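Sondeo Home Help > Kitchens and dining > Tables and worktops

Tiled kitchen table – how do I get the grout white again and stop mugs leaving marks?
Posted by dradlow_lodger

Hello all, hoping for a bit of wisdom. In May I took over a small kitchen table with a pale blue tiled top and white metal legs, and I do love it, it cheers me up every time I put the kettle on. It's glossy square tiles with white grout between them. I have my tea there every morning, the spoon goes down on the tiles, and after a few weeks the lines nearest my chair don't seem as fresh as they were.

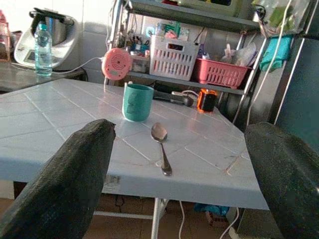 I've tried washing-up liquid and a sponge, which makes the tiles lovely and does nothing at all for the lines. My sister swears by neat bleach but I'm nervous of it where I eat. I'd also like to know if it's worth sealing the grout afterwards, and whether I can leave the table where it is, up by the metal shelves, while I do it. Those shelves hold baskets full of packets and bags and I'd rather not empty them all!

Stan
Bicarb. Mix it with a little water until it's like toothpaste, rub it along the lines with an old toothbrush, leave it 20 minutes and wipe off with a damp cloth. Mine needed two goes. Please don't use vinegar, however many people tell you to, as it eats away at cement grout. And go gently near the edges if any of it feels crumbly. You can leave the shelves alone, just pull the table out a foot or so and drape a tea towel over the lowest one if you're a splashy scrubber like me.

lunix
just regrout it, took me an afternoon

Marrow_and_Mint
I'd try Stan's way before getting the grout rake out – regrouting is a dusty old job and I got it in the butter. Once the lines are clean, let the whole top dry overnight, then use a water-based grout sealer with a small brush. Check the tin says it's all right for kitchen surfaces. Wipe any extra off the tiles before it dries or you'll get a cloudy film, and on a glossy tile you'll see it every time the light comes in. I did mine last year and I give it another coat when water stops beading on the lines. As for the tea, a saucer for the spoon has saved me no end of scrubbing, and a cork mat under the mug if you can bear one on such a pretty top.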